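Harbridge sets out budget for two bin-picking cells at Plarlow returns site

Plarlow, 21 Feb 2022 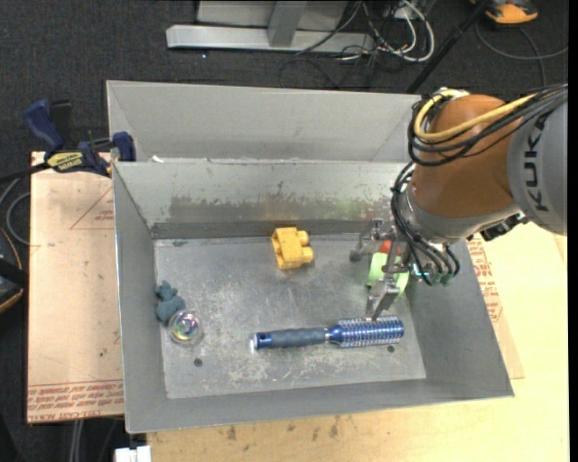
Harbridge, which sorts and resells returned household goods and toys, will buy two robot picking cells for its Plarlow site this year. Orders will be placed in the spring and the first cell is due to start work in July.

The cells will take single items out of metal bins and pass them to the grading line. Returned stock comes in mixed, so a bin can hold hairbrushes, soft toys, balls and building blocks together. At present this work is done by hand on both shifts.

The company has approved the purchase in two stages. The first covers one arm, a gripper, two bins, guarding and installation. The second cell will be ordered once the first has run for 12 weeks and the results have been reviewed. Money for the second cell has been set aside in the same budget, so no further approval is needed if the review is passed.

"We looked at buying both at once and the discount was not large enough to make it worth doing," said Triin Rätsep, head of operations at Harbridge. "We would sooner find out what needs changing on one cell and put that into the order for the next."

Grippers are budgeted as a separate line. Harbridge expects to replace fingers and tips more often than any other part, and has allowed for a spare set for each cell from the first day. Bins, cables and clamps are listed as consumables and will come out of the site's normal maintenance budget.

Acceptance will be based on a list of 300 product lines chosen by the grading team. The list includes soft, shiny and see-through items as well as boxed goods. Items that the cell cannot pick will be left in the bin and sent to a manual bench, which stays in place under the plan.

Integration will be carried out by Wada. Dénes Csizmadia, project manager at Wada, said the floor layout had been agreed and that power and network points would be fitted before delivery. "The arm is the easy part to price," he said. "Cabling, guarding and time on site are where budgets usually slip, so we have quoted for those line by line."

Six members of the Plarlow team will be trained to run and reset the cells. There will be no job losses as a result of the purchase – staff who now empty bins will move to grading and repair.

A decision on equipment for the company's Drirkska site will be made after the Plarlow review.

Press contact: Miyuki Honda, Harbridge press office, Plarlow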